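I own 17 food containers and, as of the last reckoning, lids for maybe half of them. I bring this up only because I have now been sharing a kitchen with my brother-in-law for seven weeks, and a person has to measure their decline against something.

Lorcan Buckley is a good man. I want that on the record before I go on. He drove up from Whitfield with two duffel bags and a rice cooker, planning to stay until his closing date on the house in Belgate. The closing date has since moved twice. The rice cooker has not moved at all. It lives where my toaster used to live, and the toaster lives on top of the fridge, so making toast is now a thing I do with my arms over my head.

What I want to write about, though, is leftovers, and the two kinds of people who eat them.

I was raised by label people. My mother kept a roll of masking tape and a marker in the drawer by the stove, and nothing went into the fridge without a name and a date. We once had a tub marked "SOUP, DO NOT ASK." My sister, who married Lorcan, was raised in the same house and has apparently forgotten all of it, like a language you stop speaking after you move away.

Lorcan comes from the other side. His people put the pot in the fridge. The whole pot, with the spoon in it. When I offered him something with a lid, he looked at me the way you'd look at someone who irons socks.

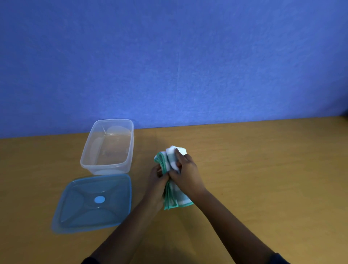 So we had what my sister calls a talk and what I would call an exchange of positions. Mine was that a shelf holding one enormous pot can't hold anything else. His was that everything else on the shelf was mustard. I went and looked, and I'm sorry to say he had a point about the mustard.

We settled on a system. Anything cooked in quantity gets divided the same night into lunches. Whoever cooks does not divide. Whoever divides gets first pick. I was pleased with this for about a day, until I realized that Lorcan was going to cook every single night to get out of dividing, and that he only knows how to make chili.

I like chili. I liked it very much the first week. By the third week I had started taking the long way to the break room at work so I could eat it in private. My coworker Rochelle Szabo caught me at it anyway and asked, kindly, if everything was all right at home. I told her we were batch cooking. She said her husband had been through that and it passed.

Rochelle, I should say, is the most organized eater I have ever met. She brings a different lunch every day and has never once microwaved anything with a smell. She lent me a cookbook by some couple who moved to Jukton to raise goats and write about beans, and I read it in bed like a thriller. Every recipe in it "keeps beautifully." I don't know what that means. I have never opened a fridge and gasped.

The book does have one idea I've kept. You're supposed to cook the parts separately and put them together later: a grain, a bean, something green, something sharp. On paper that's a week of different lunches. In practice it's a week of standing at the counter at 6:40 in the morning assembling a salad by the light of the range hood, but I'll take it. I made the pickled onions. I made the barley. Lorcan tried the barley and said it was like rice that had been to college.

He ate two bowls of it, by the way. Then he put it in the chili.

Meanwhile I've become the sort of person who thinks about containers. I've stopped buying the fancy glass ones with the snapping sides, because I carried three of those to work on the Jorkness line one morning and my shoulder has never forgiven me. I'm back to plain plastic. It stacks, it weighs nothing, and when you leave it on a bus you can get on with your life.

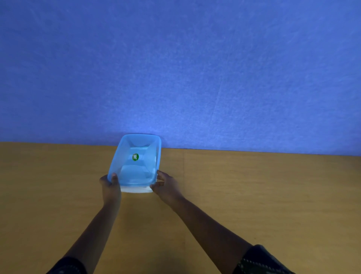

*Blue tub, green sticker on the bottom.*

The real problem with the system is the freezer. It started as overflow, just a couple of extra portions, and at this point there are up to 215 dollars' worth of ground beef and kidney beans in there, if you believe Lorcan's math, and he includes his labor. I can't reach the peas. I can't reach the ice. My sister called last night and asked if we had room for a pie, and the two of us stood there with the freezer door open and didn't say anything for a while.

I did finally dig out the masking tape. I bought a new marker and left both in the drawer by the stove, very casually, the way you'd leave a pamphlet. A few days went by. Then yesterday I opened the fridge and there, on the pot (the whole pot, with the spoon in it), was a strip of tape in my brother-in-law's handwriting.

It said POT.

He closes in April, or so they tell us. I've asked him to leave the recipe and take the rice cooker. He says he's thinking of doing it the other way around. In the meantime, if you live anywhere near me and have a chest freezer with some space in it, please write. I will bring the chili to you, and you can keep the containers.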